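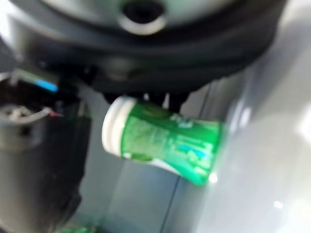 Interior Finishes and Fittings, Unit 4: Window Coverings
Instructor: Hatsue Arai
Reading: Stevens, chapter on shades and blinds. Bring the Willix sample book to the studio session.

4.1 Scope

This unit covers roller shades, Roman shades and lined drapery for residential rooms. Exterior shutters and motorized tracks are left for the spring term.

4.2 Mount position

An inside mount sits within the window recess. The shade is made to the opening width less the maker's deduction, and the factory takes the deduction unless the order says otherwise. An outside mount is fixed to the wall or trim and overlaps the opening on both sides. Overlap controls light leakage at the edges. State the mount on the first line of the schedule.

Recesses are seldom square. Measure the width at the top, middle and bottom and use the smallest figure for an inside mount. Measure the drop at the left, center and right and use the largest. Record all readings in millimeters. Do not round.

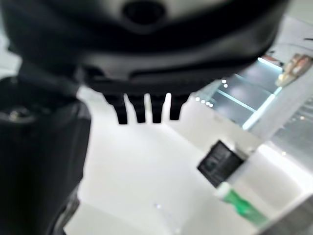

A difference of more than a few millimeters between the three widths will show as an uneven gap. In that case specify an outside mount, or ask the builder to correct the reveal before ordering.

4.3 Worked schedule

The Urkov house has a wide living room window and a narrow stair window. The living room opening has a smallest width of 2,569 mm and a largest drop of 1,266 mm. The stair opening is 695 mm wide. Both take roller shades, inside mount.

The living room shade exceeds the widest roll in the Skerell range. Options are to railroad the fabric (turn it so that the roll width becomes the drop) or to split the opening into two shades with a center gap. Railroading is acceptable for plain weaves only. A vertical stripe will run sideways. With two shades, align the gap with a mullion where there is one.

4.4 Fabric

Openness factor: the share of the weave that is open. Low values reduce glare and also reduce the view out. Dark screen fabrics give a clearer view than pale ones of the same openness.

Blackout fabrics stop light through the cloth. They do not stop light at the edges; side channels are specified separately.
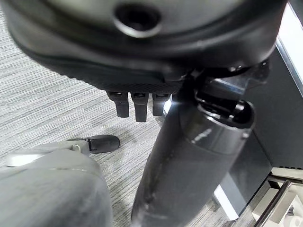 Black post, glossy, with gray scuffs.

4.5 For next session

Complete the schedule for the Urkov bedroom using the blank form. Show the mount, three widths, three drops, fabric code and control side. Forms are due in October, before the site visit.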